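3. Materials and Method

3.1 Work surface

All sorting and inspection was done on one tabletop in the second-floor project room. The top is gray marble with a polished surface and veins of white, charcoal, brown and thin gold. Ratree Paisan proposed covering it with plain paper to make small items easier to see. The group tested this in July and decided against it. The paper moved when pens were set down, and ink left on it by one item was picked up by the next. The bare top was wiped with a damp cloth between batches.

3.2 Items

The stock came from the shared supply drawers of the Petchrat study rooms, where pens and markers had collected over several terms. The drawers held 300 writing instruments of mixed make and condition. No purchase records were found. Items were grouped by type (pen, marker, other) and then by body color. Color was recorded with everyday names such as tan, dark green and black. Lertchai Thepsuriya wrote the list of permitted names, which is given in Appendix A.

3.3 Placement and inspection

Items waiting for inspection were laid flat. Pens of similar length were placed side by side and close together, so that caps and tips could be compared without lifting them. Markers were inspected upright. In this position the barrel can be read along its full length, and on translucent barrels the reservoir can be checked without opening the body.
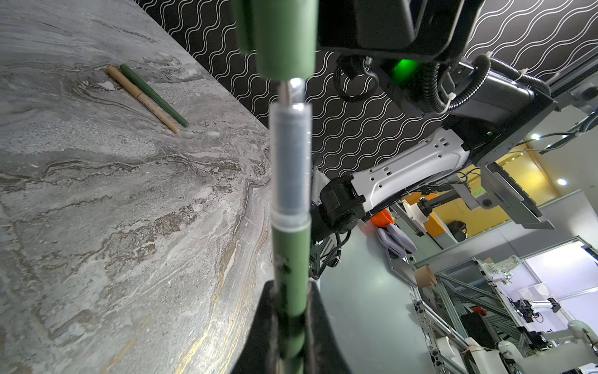

Figure 2. Green marker held upright at the marble tabletop, with a tan pen and a dark green pen lying to its left. The darker reservoir shows faintly through the frosted barrel section.

Surface wear was scored on a three-step scale: none, light, heavy. Small scuffs on the lower barrel were scored as light if the printed or striped areas could still be made out. Valter Bakke and Ieva Butkienė scored every item separately. Where the two scores differed, the item was returned to the table and scored again by Alina Iordache, whose score was final.

3.4 Writing test

Each item was used to draw a line 2 m long on Gatano layout paper, in rows, at normal hand speed. An item passed if the line had no more than two gaps. Items that failed were capped, stored flat overnight and tested once more. A second failure meant disposal.

3.5 Limits of the method

Polished stone reflects the ceiling lights, and dark green and black bodies were confused more often near the window end of the table. Frosted barrels allow only a rough reading of the reservoir, so ink level was left out of the final score. Pens with opaque bodies could not be checked this way at all and were judged on the writing test alone.

The sorted stock was moved to labeled trays on the Vesix shelf. Results by type and color are given in Section 4.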